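Sleep states (laptop computing) 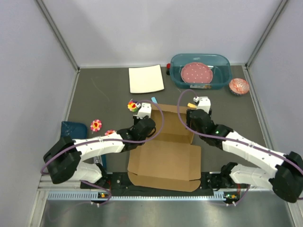 Two robot arms at a workspace with an open cardboard box.

Sleep states are the low-power modes a laptop drops into when you close the lid or walk away from it. I've kept this page going on the Kendero hardware wiki for a while now, and I'm going to write it the way I'd explain it to a friend at the kitchen table (the formal version is in the ACPI spec, and you're welcome to it).

Overview

A laptop that's on is in what the spec calls S0. A laptop that's off, but still has a bit of power trickling to the board, is in S5. Everything people argue about lives in between. The two you'll run into most are S3, the old-fashioned suspend, and S4, which is hibernate. Then there's the newer one, usually called modern standby or S0ix, and that's where most of my mail comes from!

S3, or suspend to RAM

In S3 the processor is shut off and the memory stays powered so it can hold on to whatever you had open. Your fans stop, the screen goes dark, and the power light on a lot of machines starts that slow breathing thing. Waking up takes a few seconds, depending on the firmware and how many devices have to be started again. I grew up on S3 and I'm still fond of it. You could put a machine in a backpack in the afternoon, take it out the next morning and find the battery pretty much where you left it.

The downside is that the laptop is deaf while it's in S3. It won't fetch mail or sync files, and if the battery runs flat your unsaved work goes with it.

S4, or hibernate

Hibernate copies the contents of memory to the drive and then powers down almost completely. On an old spinning disk this was painful. On a solid-state drive it's fine, and I use it every time I travel. You do need free space for the file, and on Linux you need a swap area big enough to hold it, which trips up plenty of people who accepted the installer's defaults (me included, twice).

Modern standby

Modern standby borrows its idea from phones. The laptop never leaves S0 at all. It turns off as many parts as it can, lets the processor sink into a very deep idle, and wakes little pieces of itself when something needs doing. When it works, it's lovely: you lift the lid and the desktop is already there.

When it doesn't work, you get a hot bag. One driver that refuses to go idle is enough to keep the whole chip out of its deepest state. My own Etby 7 used to do this, and I once closed it at 86 percent in the evening and found it dead at breakfast. The culprit on mine was the card reader. Turning it off in the firmware menu fixed the problem, and I haven't missed it.

Support by model

Readers send me notes on the smaller brands, so I keep this part up to date as best I can.

The Arneo 2 offers both S3 and modern standby, with a switch in the firmware under Power. Changing it after you've installed Windows can cause trouble, so pick one first and then install.

The Wan 444 has modern standby only. There was a hidden S3 option in early firmware, but it was taken out in an update one October and it hasn't come back. I've asked!

The Etby 7 has modern standby only as well, and hibernate works well on it under both Windows and Linux.

Checking your own machine

On Windows, open a command prompt and type powercfg /a. You'll get a list of the states your laptop supports, followed by the ones it doesn't. For a report on how recent standby sessions went, open the prompt as administrator and use powercfg /sleepstudy, then open the web page it saves.

On Linux, look at the file /sys/power/mem_sleep. If you see the word deep in there, S3 is on offer, and the entry in square brackets is the one being used now. If all you see is s2idle, you're on the newer style and your best bet for long trips is hibernate.

Wake sources

Lids, keyboards, network cards, USB mice and scheduled tasks can all wake a sleeping laptop. Mice are the worst (a truck going by is enough to nudge mine). The command powercfg /lastwake often names the guilty device, though sometimes it just shrugs and gives you a blank.

See also

Hibernation file
Battery calibration
Firmware settings
Fast startup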